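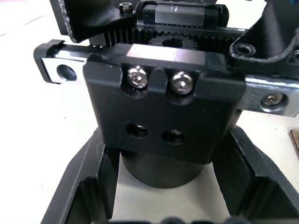 A gripper up close. The toothed bar and the little gear are parts of the machinery that makes a hand like this one work.

How Do You Teach a Robot to Use Its Hands?
2022-10-20

Have you ever tried to put a key in a lock in the dark? You poke around a bit, you feel the edge of the keyhole, you wiggle, and then in it goes. Your fingers did nearly all of that work, and you probably didn't have to think very hard about any of it (thank you, fingers!).

Small jobs like that are very hard for robots, and they are just what the people at the Brokside lab like to study. Their project is called Claker, and its big question is a simple one to ask: can a robot learn a fiddly job by copying, the way you learned to tie your shoes?

Kulap Sangkhawat leads the project. She says the first thing to understand is that a robot doesn't start out knowing what a screw is, or which way is up, or that it shouldn't squash things. "It's a bit like meeting somebody who has never seen a table before," she told us, "and then asking them to set it for dinner."

So the team shows it. A person guides the arms through a job from start to finish, and while that happens the computer saves two kinds of things: what the cameras see, and how every joint in the arms is bending. One complete try is called a demonstration. For their first test the team made 100 demonstrations of the same small job, which takes a lot of patience and, Kulap says, a lot of snacks.

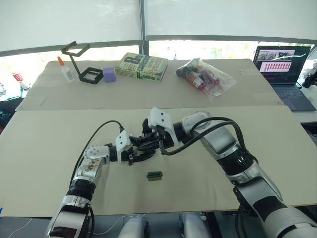

When there are enough demonstrations, a computer program goes through them over and over, hunting for patterns. It might find that when a part is tilted to the left, the person nearly always turned the wrist a little before moving in. Bit by bit the program gets better at guessing what the person would do next. Scientists call this imitation learning, and imitation is just a longer word for copying.

Then comes the exciting part, when everybody lets go and the robot has to try on its own. Parisa Rostami keeps score. In the first test the robot had 500 tries, and it finished the job in 193 of them. You might think that's a pretty poor grade, and on a spelling test it would be! But Parisa was delighted, and she spent the next week looking at all the tries that went wrong. Many of them had the same trouble: the robot came in a tiny bit crooked and didn't know how to fix it.

The people giving the demonstrations had been too good, you see. They hardly ever came in crooked, so the robot had never been shown what to do about it. In October the team began making new demonstrations with small mistakes put in on purpose, each one followed by a careful fix. They don't know yet how much it will help, and Parisa says she is trying very hard not to guess. 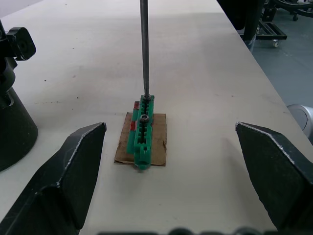 Why do robots find screws so tricky?
A screwdriver has to meet the screw in just the right spot and at just the right angle. If it's off by even a little, the tip can slip out. Your hand feels that slip and fixes it right away, but a robot has to learn how to notice it.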